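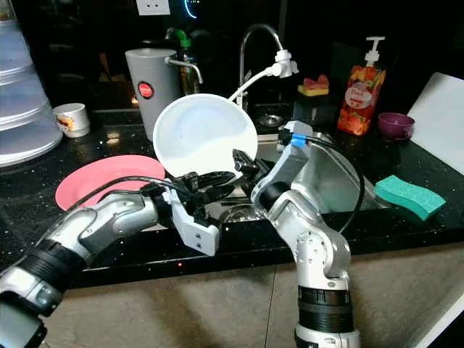 Figure 2. A bowl held above the sink.

3.2 Storage of winter squash in home kitchens

Households in Grakemville and Allcombe were asked how they kept squash after the autumn harvest and when they cooked the last of it. Most kept whole fruit on a shelf in an unheated room. A smaller group cut and froze the flesh within a week of buying it, mainly for soup. Pruitt's earlier work in Allcombe found the same split, although her households grew more of their own.

Whole fruit of the variety Pekis lasted longest, and roughly 12 weeks was common where the stalk had been left on. Marchal softened sooner and was often eaten first. Cooks who used both said that Marchal gave a smoother soup, while Pekis needed more stock and a longer simmer. Rolland reports that the flavour of stored fruit becomes sweeter during the first 4 weeks. Our households noticed this as well, and several cut back on onion or added a little vinegar to balance it.

Frozen flesh was used mostly in January and February. It gave off a good deal of water when thawed, and cooks who roasted it before freezing had less trouble with thin soup. Differences between the two towns were small and are taken up in Section 4.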